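Recording Demonstrations in Simulation: Getting Your First Set Right

If you've come over from our Pretville setup page, you should have the simulator running and an arm that moves when you ask it to. Lovely! Pour yourself something warm, because this next part takes patience. We're going to gather the demonstrations your policy will learn from, and the care you put in now will save you a great deal of head-scratching at training time.

Before you record anything, write your task down in one plain sentence. "Reach the block, close on it, lift it, hold still." Tape it to your monitor if you're like me and tend to drift. Everything that isn't in that sentence should stay out of your recordings, and that includes the little flourishes we all add once the controls start to feel comfortable.

Next, open the Wirnach recorder and check three settings. The action rate should match the rate you plan to run the policy at. The wrist view should be switched on along with the fixed view. And the gripper command should be saved as its own channel, separate from the measured finger opening. I once trained for a whole weekend on a set where those two had been merged, and the arm spent its days squeezing air with great confidence.

Now for the starting pose. I like to begin every episode with the jaws open and the arm held clear of the surface, then let the simulator shift that pose a little each time. Small shifts are fine. What you don't want is an episode that starts with the fingers half closed, or already touching something, unless that really is part of your task. Take a look through the wrist view before you press record and make sure both fingertips are in sight, with a good clear gap between them.
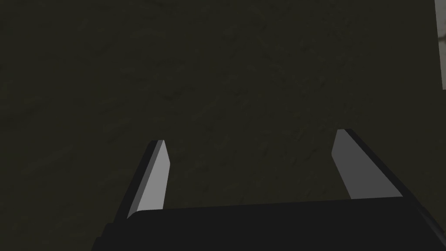

Flilonov wrote in after the first version of this page to say that a wrist view with nothing but dark floor in it had nearly sunk their whole set, as the policy couldn't tell how high it was and would hover for ages before committing. Their fix was to vary the floor texture and the brightness between episodes, and to keep the fixed view as a second input. I've since done the same, and I'd suggest it to anyone whose surface is dim or has very little pattern to it.

With that sorted, record a practice batch of 6 episodes and throw them away. Yes, all of them! Your hands need to settle, and the early ones are always full of pauses and second thoughts. A pause looks harmless when you play it back, but the learner sees a long run of frames in which the right answer was "do nothing," and it will take that lesson to heart.

Then start the real set. For a single pick I aim for 200 good episodes, recorded in short sittings. Move at a steady pace, a touch slower than feels natural, and try to make the same kind of approach from every starting pose. If you come in from above one time and from the side the next, you're teaching two different habits, and the policy may settle on something halfway between that does neither job well.

Mark each episode as you finish it. The recorder gives you keep, discard and unsure. Use "unsure" freely — you can sort those later with fresh eyes. If you fumble and then recover neatly, keep it, because those recoveries are worth having. If you fumble and the block ends up on the floor, reset and move on.

When the set is done, replay a handful of episodes by sending the saved actions back into the simulator from the same starting state. The arm should do just what it did before. If it wanders off, your timestamps are probably slipping, and you'll want to fix that before going any further. The Ivanov checker script will also list any episode longer than 800 steps, which is a handy way to find the ones where you stopped to answer the phone.

Save a copy of the raw files somewhere safe before you trim anything. Then trim the idle frames from the start and end of each episode, leaving 2 or so at the front, and head over to the training page.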